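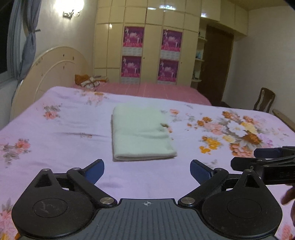
August 24, 2021
By the Claline product support team

Section 3: Setting Up the Kitchen Scrap Composter

1. Choose a level spot indoors, away from direct sun. Leave a hand's width of space behind the unit so the vent stays clear.

2. Lift out the inner bucket and rinse it with plain water. Do not use bleach.

3. Slide the carbon filter into the slot under the lid, arrow facing up. Remove the plastic wrap first.

4. Spread one bag of starter mix across the bottom of the bucket. Add a cup of water and stir.

5. Put the bucket back, close the lid and turn the dial to START. Leave it closed for 10 hours before adding any food.

Note: A mild earthy smell is normal during the first 3 days. If it turns sour, stir in a handful of shredded cardboard and leave the lid open for an hour.

What you can add: fruit and vegetable peels, coffee grounds, tea leaves, crushed eggshells, plain rice.

What to keep out: bones, cooking oil, glossy paper, and bags labeled "compostable." Most of these bags need a commercial facility to break down.

CAUTION: Unplug the unit before removing the bucket. Keep fingers clear of the stirring arm.

Replace the filter after 1,000 hours of use. Order part 219.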